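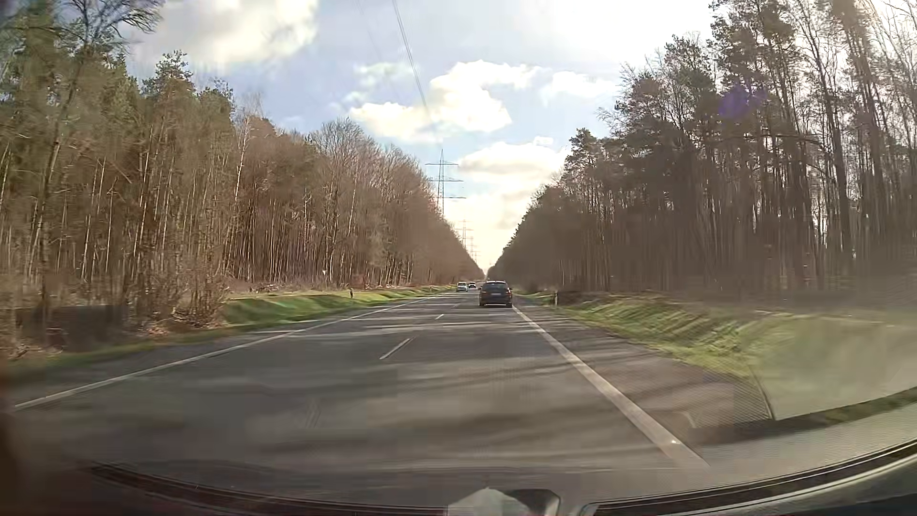

Iraklis Pappas
Contributing writer, Drornwood
12/04/2022

"Look at the shadows," Bohdan Dmytriv tells me, before I've even got my coat off. "Everybody wants to talk about the cars. I want to talk about the shadows."

We're in the back office at Breneo, where Bohdan tests cameras for lane keeping, and he has a forest road up on his monitor: tree shadows lying right across both lanes, a dark car ahead, two more coming the other way. I'd come to ask him which camera won. That took the rest of the morning (my fault as much as his, I do love a tangent).

Some background. Breneo makes a small controller that reads the road through a windshield camera and works out where the lane is. They've used the same Grelono camera since the beginning, and last September they decided to see what else was out there. Bohdan ended up with 4 of them on his desk: the old Grelono, the new Grelono, and two from Metwally, one with a wide lens and one without.

"I thought it would take a couple of weeks," he says, and laughs. "I had a spreadsheet with nine columns. By the end I only cared about three."

So which ones mattered? He scrolls around on the monitor and stops on the right edge line, the solid white one. "This is a nice line. Any camera can find this line. Now you go to the middle, and the dashes are short, and there are stripes of sun on the road that are also pale. Dash, stripe, dash, stripe. For you it's easy. For the software it's a bad day."

The first column, then, was how well each camera kept paint and sunlight apart. The second was what happened when the sky got bright, and here he got quite worked up. He pointed at the upper right, where the sky goes to plain white, and then at a purple spot sitting over the branches. I'd taken that for a smudge on his screen! He was kind about it.

"Flare. You'll never get rid of it all. But I want it to stay up in the trees where I don't care. The wide Metwally sometimes put a spot on the road, and then the controller asks, what is this, is it a thing? It's not a thing."

Column three was reflections. Bohdan says he'd have left it out completely if a colleague hadn't nagged him. There's a pale greenish one over the grass in the lower right, with a sharp dark corner at the bottom, and once he'd shown me that I found a faint curved one by the shoulder all by myself and was very pleased.

"The camera makers send you charts, and the charts are beautiful," he says. "There's no windshield in a chart. So we drove."

They drove 404 miles for each camera, same car, same mounting position, same controller. I asked whether it wouldn't have been smarter to mount all of them side by side and drive it once. He'd been waiting for that one, I think.

"We tried! The bracket was awful. Each camera had different glass in front of it, one was too low, and the cables were shaking. I was comparing brackets. So, okay, one camera at a time, and we try to catch the same light. That isn't perfect either. Clouds don't read my schedule."

Okay, but the winner? The narrower Metwally, by his scoring, though he squirmed a bit saying so. It did best on the center dashes in broken shade, and it recovered quickest coming out of the trees. The new Grelono was close behind, and he liked it better at dusk. The old one came last on dashes but never once dropped its connection, and you can tell he's fond of it.

"If you ask me for a car that drives mostly in town, maybe I change my answer," he says. "I didn't test much town. Write that down, please." I've written it down.

He also wants people to know that the wide lens isn't a bad camera. It picked up roadside posts earlier than the others when they were well off to the side, and for a different job he'd pick it in a second. Breneo's job is lanes, though, and spreading the same pixels over a bigger view leaves fewer of them for a dash far up the road.

What about the controller itself, did they touch that? Only the exposure settings, he says, and even that caused arguments. Left on automatic, two of the cameras chased the bright sky and let the tree line go dark. He ended up telling each one to judge its exposure from the lower part of the view and ignore the rest, and it took six tries before he was happy with where to draw that boundary.

"Too low and you're measuring the dashboard," he says. "I did that. I had a very well-exposed dashboard."

The next round is rain, with the Metwally and the new Grelono only, and a bracket he's drawing up from scratch. I've asked to ride along. He said yes, as long as I don't touch the windshield.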